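Rerness lab puts two grippers through cloth-folding trial

5/8/24

A small robotics lab in Rerness has begun a side-by-side trial of two grippers for handling fabric, using a pair of low-cost arms fixed to a single rail.

The lab, run by the automation firm Skudero, wants to find out which gripper copes better with thin cloth. Fabric is a hard material for robots. It slides, bunches up and changes shape each time it is touched, and a grip that is firm enough for a box can miss a single layer of cotton altogether.

The two models under test are the Zasia, which has long angular fingers, and the Urio, a more compact design with the motor built in close to the jaws. Both are parallel grippers, meaning the fingers open and close in a straight line towards each other. The arms, the controller and the software are the same on both sides, so any difference in the results should come down to the grippers.

"We had been swapping grippers on one arm and writing down the results, and it took far too long," said Aivar Petrauskas, who leads the work. "With two arms over the same mat we can change sides halfway through a session and check that the arm itself isn't the cause of a bad grip."

Each gripper will make 200 attempts at each of 3 tasks: picking up a folded edge, drawing a cloth out into a strip, and moving a folded cloth to a tray. An attempt counts as a failure if the cloth slips out or if more layers are lifted than intended.

Early sessions in February were used to set the closing force and to sort out the cabling. The first cables were too short and pulled on the wrist when the arm reached towards the back wall. They have been replaced with longer ones that hang in a loop - not tidy, the team says, but they no longer affect the movement.

Skudero has logged 1406 practice grips so far, none of which will count towards the final figures. In that practice data the Zasia was better at getting hold of the end of a narrow strip, while the Urio was easier to place when the two arms were working close together.

Tumaini Mfaume, who wrote the control software, said the floor covering had made more difference than expected. On a bare surface the fingers tended to skid, and a thin mat gave them something to press against. The patterned mat now in use also gives the camera system a busier background to deal with.

The full set of trials is due to take 110 hours of running time. Skudero plans to publish the results along with the gripper settings, and will then repeat the tests with towels and knitted fabric. 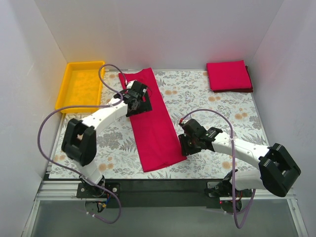 The two arms at work over a strip of red cloth in the Skudero test enclosure.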